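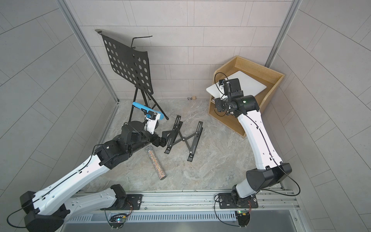 Chantelle Van Wyk wrote that the right arm should stay locked out until the grip fault had been explained, and the checklist below follows that.

Cell inspection, Bendthorpe, August 2020
Fault: right gripper let go on stop, 3 times in 120 cycles

Stop button – OK
Arm cables – right one rubs at the elbow, re-route
Base plate bolts – OK
Grip hold on power loss – FAIL. Held 20 seconds, then opened.
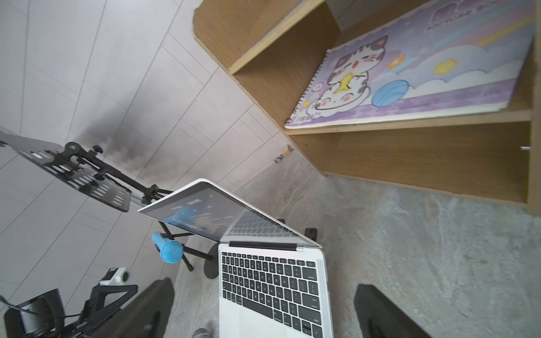 Gripper fingers and open laptop, shelf behind

Finger pads – worn, replace
Restart – not before Nilex sends the new brake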